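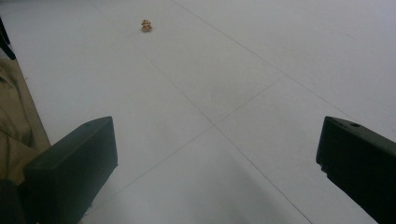

Crumbs and Grout: Keeping a Pale Tile Floor Clean

Nov 19, 2022

Large pale floor tile has one practical advantage over patterned vinyl or dark stone: dropped food shows up. A brown cracker on a light gray tile can be spotted from the doorway. A quarter of the same cracker, stepped on and spread along a joint, cannot.

The difference matters because a tile floor is two surfaces. The tile face is dense, and on a matte finish dry crumbs can usually be lifted with a soft broom. The joint is cement-based in most homes, sits slightly below the tile, and absorbs fat if it has not been sealed. Butter and oil from baked snacks darken it gradually. By the time the line looks dirty, mopping alone seldom restores the color.

Pick up whole pieces by hand. A broom breaks a crumbly biscuit into several sizes of debris, and the smallest end up in the joints. Seed clusters and granola behave the same way, with the added problem that syrup binders stick to tile when they get damp. Vacuum next, using a bare-floor head with the brush roll switched off, and follow the joints before covering the open tile. Mop last.

In September we tried three cleaners on a kitchen floor laid with 60 cm tile. Umik, a neutral concentrate, left no film at the label dilution and did little for old grease. Bisari is alkaline and lightened the stained joints after 8 minutes, though it needed two rinses. Vorkeo, sold ready-mixed, cleaned the tile face adequately but dried with streaks on the matte surface.

For the joints themselves we used the Fikre grout brush, a narrow nylon model with an angled handle. It fits the joint without scrubbing the tile on either side. Some 12 strokes per section were enough on recent marks. Older ones needed a second application of Bisari.

Acidic products, vinegar included, should be kept off cement grout. Repeated use etches the surface and makes it hold more dirt.

Sealing is worth the afternoon it takes. Let the grout dry overnight after cleaning, apply a penetrating sealer with a small brush, and wipe any excess off the tile before it hazes. To test an existing seal, put a drop of water on the joint. If the grout darkens within a few minutes, reseal it.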